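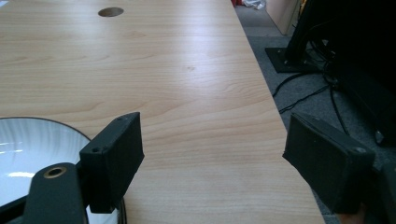 Does anyone believe hotel review scores anymore?

I booked four nights at the Tarico in May on the strength of 2,357 reviews and a score so high it looked like a typo. My cousin Iresha Siddiqui stayed there last year and called it "fine." I should have listened to her.

Fine is the word. The bed was good, the shower took its time, and breakfast was the same scrambled eggs you get everywhere, only this room charges $51 for two people. The "quiet courtyard side" I paid extra for looks onto the loading dock of a supermarket. First truck, 5:40 a.m.

At checkout the young man at the desk asked if I'd mind leaving a review before my cab came. He had the page open on a tablet already, with five stars filled in. I could have changed it, I suppose. Most people with a cab waiting won't.

So when I got home I went back and read the bad ones, all 143 of them. The trucks come up over and over, going back years. The hotel answers every complaint with the same paragraph, signed by Sabina Sheikh, Guest Relations, who is always "so sorry to learn" about it. She must be worn out from learning.

I don't think the place is a scam. The housekeeping was decent and the bar stayed open late — I'd go back for the bar. But I've stopped looking at the number. Next trip is the Eklund, 816 reviews, and I'm starting with the two-star ones. One of them already mentions a nightclub downstairs.

Filed under: Hotels, Complaints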